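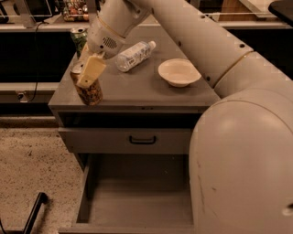 What does automation change first for the people at a workplace?
The order of the day, in most cases. Long before any job disappears, somebody's morning gets rearranged to suit a machine, and the rearranging is seldom written into anyone's job description.

CHAPTER 7
The Helper in the Break Room

Sales literature for workplace robots likes the word "freed." Staff are freed from dull tasks, freed to think, freed to deal with customers. This chapter asks what they were doing before, what they do now, and who checked.

We begin small. Car plants and giant warehouses have been studied for decades, and students tend to arrive with opinions about them. Tidying a snack area is a different matter. Few people have opinions about it, the tools are cups and cans, and the work is usually done by whoever is annoyed enough to start. If the claims made for automation are sound, they should hold up in a place like that too.

The case we follow is Kemeys, an office services firm with 294 employees on two floors in Filthorpe. In April it began a trial of a one-armed tidying robot under a contract with a supplier called Ponard. The firm's own proposal promised that the trial would save 425 staff hours in its first year. The proposal did not say whose hours. When Ruben Wouters, then a facilities assistant, asked how the figure had been reached, he was told it came from the supplier's worksheet. The worksheet assumed that every item left out was being put away by a paid employee during paid time. Anyone who has shared a kitchen at work can judge that assumption for themselves.

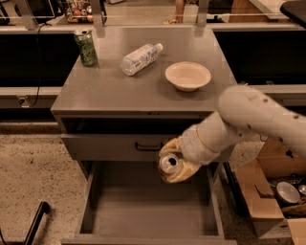 Page last changed: April, 4:15 p.m.

7.1 The task and the job

A task is a piece of work you can point to. Putting a can in a drawer is a task. A robot arm can grip the can, hold it over the open drawer and let go, and a supplier can time this and print the result.

A job is harder to point to. Wouters put cans away, but he also decided whether a can was finished with, whether the bowl beside it belonged to somebody who was coming back, and whether a drawer was the right place for either one. He noticed when the snacks were low. He heard that the heating on the upper floor had failed again, usually before the help desk did. None of this appeared in the worksheet, so none of it could be counted as lost.

After the trial began, three new tasks turned up in his week. He opened drawers ahead of the robot's first run. He moved things it had put in the wrong place. He filled in a log, kept in a program named Kellex, with one entry for each item handled. By the second month the log held 800 entries, and he had typed all of them.

Jozef De Haan, who managed the trial, described this as "a settling-in cost." He may have been right. But a cost that lands on one person and a saving that is spread across a whole building are not easily compared, and the Kemeys report compared them anyway – on a single line, with the saving shown in green.

7.2 What to ask of a figure

The final report revised the promised saving upward, to 455 hours. Wouters's logging time was entered under training. Before reading Section 7.3, go back over a task you have done at work or at home and write down everything you decided while doing it. Keep the list. You will need it when we look at how the 455 was put together, and at what happened to the drawers once the contract ended.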